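How to Pack a Carry-On Toiletry Kit Without Buying Anything

Posted Sep 20, 2010 by Lyle Benavides
Filed under: Travel, Packing

Every fall the luggage shops put out a new wall of toiletry bags, and every fall I get mail asking which one to buy. My answer is none of them until you have done the steps below. Most people have a packing problem because they own too much stuff, and a bag with more pockets lets them carry more of it.

Start by dumping everything out on a flat surface. All of it, including whatever lives in the side pocket of your suitcase.

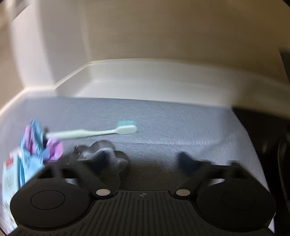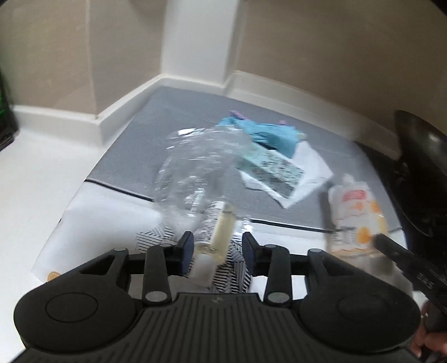

Toothbrush in the first picture, small clear container of pale yellow liquid in the second.

Step 1. Throw out the mystery liquids

If a bottle has no label and you can't say what is in it, it goes. I know people who sniff and guess. Kenji Ridgeway once washed his hair with foot soak for most of a trip to Trotirbridge and said it worked fine, but I don't take that as proof of anything.

Step 2. Check sizes

For flights in the US, liquids and gels in your carry-on have to be in containers of 3.4 ounces or less, and they all have to fit in one quart-size clear bag. The number that counts is the one printed on the container. A big tube of toothpaste with a squirt left in it is still a big tube. Don't argue about this in line.

Step 3. Ask what the bathroom at the other end has

Hotels have soap. Most have shampoo. Your sister has both. If you are picky about shampoo, bring yours, but be sure you are picky and haven't just been told you should be by the back of a bottle.

Step 4. Swap liquids for solids where it makes sense

Bar soap, stick deodorant and a shampoo bar don't count toward your quart bag. I am less sold on the tooth powders and the little chewable paste tablets. I tried two kinds and they both tasted like chalk – a travel-size tube takes up no space worth talking about.

Step 5. Fill small bottles the right way

Leave a gap at the top. Squeeze a little air out of a soft bottle, then close it. Put a square of plastic wrap over the mouth before you screw the cap on. You will read that special silicone bottles never leak. Mine leaked. The Stinura set cost me 16 dollars and I went back to a rinsed-out sample bottle and plastic wrap.

Step 6. Cover the toothbrush, but let it dry

The snap-on caps are fine for the trip itself. Take the cap off when you get there and stand the brush up in a glass. A wet brush shut in a cap for a week is nasty. As for the "germ-killing" cases with a blue light in the lid, I have yet to see a reason to own one.

Step 7. Pack it last and put it on top

You will have to pull the quart bag out at security, so it should not be under your shoes. At home I keep mine on the hook by the door until I leave.

What about checked bags?

The quart rule goes away, but leaks don't. Same bottles, same plastic wrap, and put the whole kit inside a grocery bag.

Comments

Alaric Quintanilla: Plastic wrap worked for conditioner. Did not work for baby oil, and I have the shirt to show for it.

Lyle Benavides: Oil gets past everything. I'd buy it there.

Thaddeus Wojcik: Do contact lens solutions count toward the bag?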